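Saturday, August. Bench notes, paper joining for the Letia pattern sheets

Started at 8:30. Windows shut because of the humidity. Dehumidifier ran all night and the tank was nearly full when I came in, so I emptied it and set it going again before touching any stock.

Purpose today: settle the joint for the long pattern sheets. Lucie wants them in one length so the cutters can roll them out on a table and trace straight off. The printer we have won't take a sheet that long, so two go end to end. The old way was clear tape on the back. It yellows, and it lifts when the sheet has been rolled a few times. Francine brought back four from the Kowalchuk order last week and every one had opened at the joint.

Things tried this morning, all on the same white stock from Gurora:

Butt joint, paper tape on the back. Fast. Lies nearly flat. Opens up when rolled printed side out, closes again when rolled the other way. Fine for a sheet that gets used once.

Overlap, glue stick. Wrinkled right away. I used too much the first time and did a second one with less, and that wrinkled too. Not going on with it.

Overlap, wheat paste brushed thin, 30 minutes under boards. Best of the lot when it came out, a bit stiff across the joint. Pencil skips slightly going over the step if you come at it from the low side.

Overlap, double-sided film. Neat, no waiting. You get one go at lining it up. I got two out of three straight.

Stopped for coffee, then wrote to Noémie about the paste. She says Nunance can supply it ready mixed but the tub has to be used up within the week once it's open. We don't go through it that fast. I'd sooner mix small amounts here.
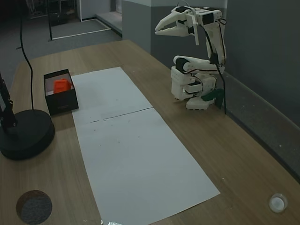 Alignment is the part that still costs the most time. With two short sheets you can check by eye, but on a long pattern a small error at the joint grows into something you notice at the far end. I've been laying the pair down the length of the table from back to front and sighting along one side with the steel rule before anything gets stuck. A thin seam straight across the middle is what we're after, like the one on the white sheets lying on the light wood table, where the two read as one long strip from any distance. Laying the strip at a slight angle to the table makes no difference as long as the two halves agree with each other. I kept wanting to square it to the table edge out of habit and that only wasted time. Wipe the table down first too. Grit under the joint prints through when you press it.

Order of work I've ended up with, for whoever does the next batch:

Let both sheets sit flat in the room overnight. Trim the printed margin off one sheet only, the near one. Lay the far sheet, weight it, bring the near sheet up over its margin to the registration marks. Rule along the side, both sides. Hinge it with two bits of low-tack tape, fold back, paste, fold down, bone folder from the middle outward. Silicone paper above and below, then boards.

Jocelyn asked whether the step should face up or down the sheet. I'd put the near sheet on top so the pencil drops off the step when you draw toward yourself. Audrey-Anne is left-handed and draws away from herself half the time, so she'll want to try one before we fix it in the instructions.

Rolling test, after lunch. One pasted and one film, both rolled tight on the small core, left an hour, unrolled. Pasted one relaxed flat by the time I'd washed the brushes. Film one kept a slight ridge at the joint and I could feel it with a fingernail. Put them both back on the core to stay until next week.

Costs I haven't done properly. The film is dear by the roll and paste is next to nothing, but paste means half an hour in the boards per sheet unless we stack them. Stacking should work with silicone paper between each one. Not tried yet.

To do:
- stack test, 4 sheets at once
- ask Lucie what core size the cutters use, ours may be tighter than theirs
- new blade for the long trimmer, it's dragging at the last few inches
- job 1162 still has the old taped sheets in the drawer, pull them before they go out
- more silicone paper - down to the end of the roll

Left the boards weighted on the side bench. Please don't move them before Monday.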